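Shelf stacking on the Ristow bench

The household chores trial moved on to small cartons in March. The task is easy to state: two arms, one pile of mixed boxes, one three-tier shelf. A person clears such a pile without thinking. The arms were given 60 attempts under the Briem controller, with a limit of four minutes each.

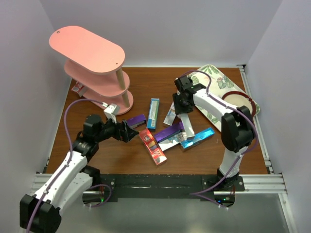
Mixed cartons between the two arms, pink shelf at upper left.
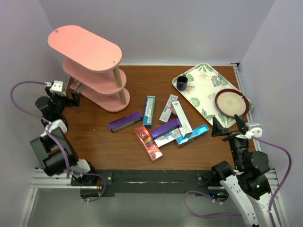 Overlapping cartons remain the main source of failed grasps – seven attempts were stopped for that alone. Shiny packaging also upsets the depth estimate, and Flistard has not fixed this in its current release. Handing a box from one arm to the other is slow but repeatable. Results for the Nullport planner will follow in the next issue.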